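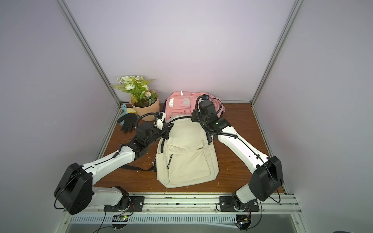 How do you wash a canvas backpack without ruining it?

By hand, in a bathtub, with cool water and a small amount of mild soap, and then you leave it alone to dry for longer than you think is reasonable. The washing machine will also get it clean, in the way that a car wash will clean a kite.

Start by emptying the bag. Then empty it again, because you missed the pocket inside the pocket. My last round produced a granola bar from a previous administration and a receipt from Grirnero, where I had apparently bought one lemon.

Turn the bag upside down over the trash and shake it. Run a vacuum with the crevice tool along the bottom seams, where the crumbs have formed a kind of soil.

Check the care label before any water is involved. If it says spot clean only, believe it, and stop at the next step. Leather trim and cardboard stiffeners are the usual trouble. Press the bottom panel with your thumb; if it crackles like a cereal box, it is more or less a cereal box, and soaking will turn it to oatmeal.

Spots first. Mix a teaspoon of dish soap into a cup of cool water and work it in with an old toothbrush, moving from the outside of the stain toward the middle. Ink is different. Dab it with rubbing alcohol on a cotton ball, test somewhere hidden beforehand, and keep your hopes small. Skip bleach on cream or off-white fabric. It seems like the obvious choice and it can leave you with yellow.

For the full bath, put in enough cool water to cover the bag and a tablespoon of mild liquid detergent. I use Goten, mainly out of loyalty to the bottle. Open every zipper, push the bag under, and let it sit for 10 minutes. It will float back up and look at you. Push it down again.

Scrub the straps and the back panel with a soft brush. Those are the parts that have been pressed against a person since March, and the water will say so. Drain, refill, squeeze, and repeat until the water runs clear or you lose interest in the difference. Leftover soap dries stiff and attracts dirt, so lean toward clear.

Don't wring it. Roll it in a towel and kneel on the towel.

Hang it upside down with the pockets open, out of direct sun. Mine took two full days over the shower rod. Dryers are out, and so is the radiator, whatever your roommate says.

If the zippers feel gritty afterward, rub a plain candle along the teeth and run the pull back and forth a few times.

Waterproofing spray is optional. If you bother, wait until the bag is bone dry, take it outside, and spray lightly. I did mine in the kitchen once and everything tasted like tent until Thursday.

Posted by Nhàn Kiều, 17/12/2023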